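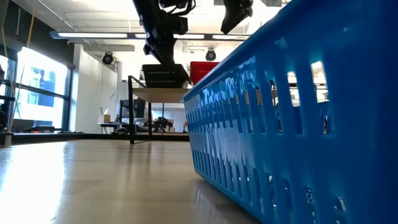
The blue basket up close, with the black and red ones on the table behind it.

Our Visit to the Zorcombe Open Day
November
By Bronwyn McPhee

Search this site Enter keywords Go

I signed up for the Zorcombe open day mostly so I'd have something to write about for this report, and I'll admit I almost skipped it (the bus leaves from Ruawai way too early). I'm so glad I went! There were 22 of us from the automation class, plus our instructor, Raelene Donnelly, who had a clipboard and a very firm idea of when lunch was going to be.

They split us into two groups. Mine went upstairs first, to a bright room with big windows where the arms work on baskets. I'd pictured a cage and a yellow line on the floor, like in the textbook. The arms there are black and they come down from above, so the whole tabletop stays free for whatever they're handling. I liked that a lot. In our own lab the arm is bolted to the bench and we spend half our time moving stuff out of its way.

Our host was an engineer named Iulian Sima, and he was great with questions, even the dumb ones (mine). I asked why anybody would pick a plastic basket to practice on when a plain box would be so much easier. He said that was kind of the point. A basket has a rim you can grab, but the sides are full of holes and they slope in toward the bottom, so a finger that comes down a little off can end up in a slot or slide down the wall. He also said shiny plastic gives their vision software a hard time, especially with daylight coming in. I believed him – the table was so glossy that I kept losing track of where the basket stopped and its reflection started.

The software they use is called Pokaritz. Iulian put the settings up for us and I copied down what I could. One full run of the basket task is 40 steps, and they had logged 312 runs before we got there. I wanted to know how many of those went wrong, and he laughed and said it depended on what I meant by wrong. A basket that gets put down crooked still counts as a finish in their log. I'm not sure I agree with that, and neither did my brother Cameron, who is in the same class and argued about it the entire ride home.

After that we got to try the hand controls, two minutes each. It's so much harder than it looks! You think you're right over the rim and then you're way past it. Kirsty Rewi was the best in our group by a mile, and she says it's because she grew up parking her uncle's boat trailer. I got the finger over the rim on my third try and then forgot which way was close.

Downstairs was the Melex station, which sorts small parts by size. It was fast and loud and most people liked it better, but I don't have a lot of notes on it because I was still thinking about baskets. Cameron covers it in his report.

What I want to do for the spring project is build a simple rim finder for our own arm, using a laundry basket from home. Ms. Donnelly has already said yes as long as I write up the misses along with the hits – and I have to decide what counts as a miss before I start.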